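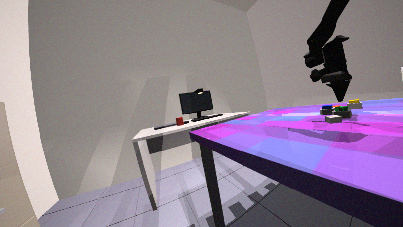
Colored blocks on a patterned tabletop, with a robotic gripper above.

Every December the same argument comes back to the Dunstead Tennis League, and every December I end up on the same side of it. Keep the doubles match first! Keep it first, keep it long, and let the singles players stand at the fence and yell.

For anyone who hasn't followed the fuss, the league wants to move doubles to the end of each team tie starting next season, and play it only if the score is level after singles. It would save court time. I understand that, I've shivered through enough late finishes at Hovland to know what court time is worth. But what we'd be giving up is the best hour in local tennis.

Think of the Ploden tie last season. We drew 1,037 people over the whole home schedule, which for us is a terrific number, and I'd bet most of them would tell you about that doubles match before any singles result. Ploden saved 2 match points on serve, one with a lob that I still think was going long, and by the time the players shook hands there were kids hanging over the rail who had never watched a full set of anything.
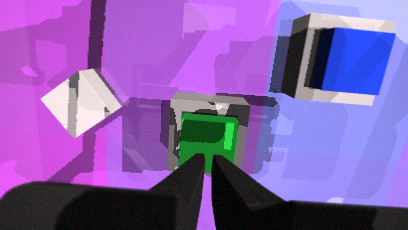

Ljubica Radulović wrote to me after my last column that I was being sentimental. Doubles at the end would mean more, she said, since it would decide something, and a match that decides a tie is one people stay for. "You want it first so you can have your coffee and your favorite match at the same time," she added.

Guilty on the coffee! And she has a point about a deciding doubles, I'd love to see one. But look at how lopsided our ties tend to be. With doubles last, most weekends it wouldn't be played at all, and the players who live for it (the net rushers, the older ones with bad knees and wonderful hands) would drive an hour to Kullov and sit on a bench. 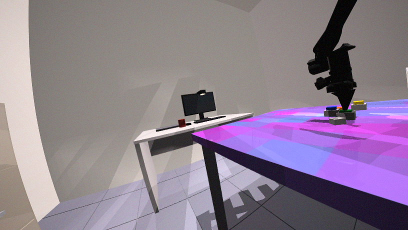
Those players are also the ones who teach the juniors. A fourteen-year-old paired with somebody who has been reading returns for more than 20 years learns where to stand, when to cross, when to shut up and let the partner take it. I've watched it happen in a single afternoon. You can't get that from a basket of balls and a wall.

So play the doubles at ten in the morning, full three sets, and start singles on the next court if time is tight. Hovland has the courts for it. I'll be there early either way.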